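하게오스 테쇼메 (Hagos Teshome)
로봇 조립 작업을 합니다. 한국어로 쓰는 연습도 합니다.

1/
우리 작업실에서 기어 조립 작업의 규칙을 새로 정리했습니다. 전에는 사람마다 하는 방법이 조금씩 달랐습니다. 같은 일을 하시는 분들께 도움이 될 수 있어서 여기에 나누어 씁니다. 어색한 표현이 있으면 알려 주십시오.

공유 17 · 댓글 4

2/
먼저 범위입니다. 이 규칙은 두 손가락 그리퍼로 작은 금속 평기어를 집어서 판의 핀에 끼우는 작업에만 적용합니다. 나사 작업과 케이블 작업은 따로 문서가 있습니다. 그 문서는 루산드라 폽 씨가 쓰고 있고 2월에 나올 예정입니다.

3/
규칙 1. 시작하기 전에 바닥 매트를 확인합니다. 매트가 크게 접혀 있으면 펴고, 판이 흔들리지 않는지 손으로 한 번 눌러 봅니다. 사람 손이 작업 영역에 들어갈 때는 팔이 반드시 정지 상태이어야 합니다. "금방 끝나니까"라는 이유는 인정하지 않습니다.

공유 4 · 댓글 0

4/
규칙 2. 기어는 눕혀서 놓습니다. 기어와 기어 사이에는 손가락이 들어갈 만큼 거리를 둡니다. 서로 닿아 있는 기어는 집기 전에 사람이 떼어 놓고, 그 사실을 기록에 씁니다. 저는 이 마지막 부분을 자주 잊어버려서 하우와 은나지 씨에게 지적을 받았습니다.

5/
규칙 3. 내려가기 전에 그리퍼를 다 엽니다. 손목 카메라 화면에서 기어가 두 패드 사이에 들어온 것을 보고 나서 닫습니다. 화면에서 기어의 구멍이 보이지 않으면 위치를 다시 잡습니다.

6/
규칙 4. 집은 다음에는 바로 이동하지 않습니다. 500밀리초 멈추고 기어가 미끄러지는지 봅니다. 기울어졌으면 내려놓고 다시 집습니다. 재시도는 한 기어에 최대 4번까지입니다. 그 다음은 실패로 기록합니다.

공유 58 · 댓글 17

7/
댓글에서 질문이 있었습니다. "실패한 기록은 지워도 됩니까?" 안 됩니다. 실패도 성공과 같은 폴더에 두고 이름표만 다르게 붙입니다. 지우면 나중에 성공률을 계산할 때 숫자가 좋게만 나옵니다.

8/
규칙 5. 핀에 끼울 때는 힘으로 누르지 않습니다. 구멍이 핀에 맞지 않으면 위로 올려서 위치를 고치고 다시 내려옵니다. 톱니가 옆의 기어와 부딪히면 조금 돌려서 맞춥니다. 이 부분은 아직 의견이 다릅니다. 에마누엘 몰도반 씨는 돌리는 각도도 문서에 써야 한다고 생각하고, 저는 작업하는 사람의 판단에 맡기고 싶습니다. 다음 회의에서 정하겠습니다.

9/
규칙 6. 카메라 렌즈는 작업 시작 전에 닦습니다. 작업 중간에 카메라의 각도를 바꾸지 않습니다. 꼭 바꾸어야 하면 새 기록으로 시작합니다.

공유 4 · 댓글 4

10/
기어 조립 작업의 모습입니다.
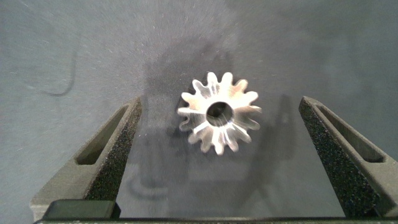
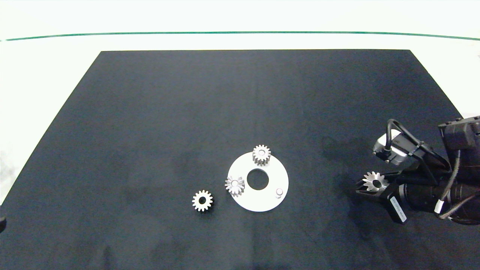
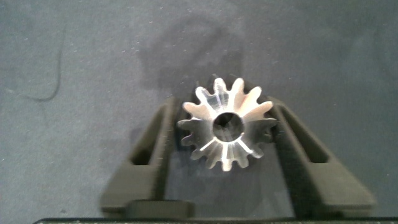 사진: 하게오스 테쇼메 / Oltwood 작업실

11/
첫 번째 사진이 규칙 3의 위치입니다. 기어가 아직 잡히지 않았고 가운데 구멍이 잘 보입니다. 두 번째 사진의 흰 판에는 기어가 두 개 있고, 비어 있는 핀도 보입니다. 세 번째는 기어가 손가락 사이에 잡혀 있는 상태이니 규칙 4를 읽으면서 보시면 됩니다.

12/
문서 전체는 아직 내부용입니다. 규칙 5가 정해지면 공개할 수 있는지 물어보겠습니다. 다른 작업실에서는 재시도를 몇 번까지 허용하는지 댓글로 써 주시면 감사하겠습니다.

공유 17 · 댓글 58

이 작성자의 최근 글
- 정지 버튼의 위치를 정하는 방법
- Horneo 교육 자료를 읽고 쓴 메모
- 작업 기록에 이름표를 붙이는 순서
- 케이블 작업 문서에 대한 질문 모음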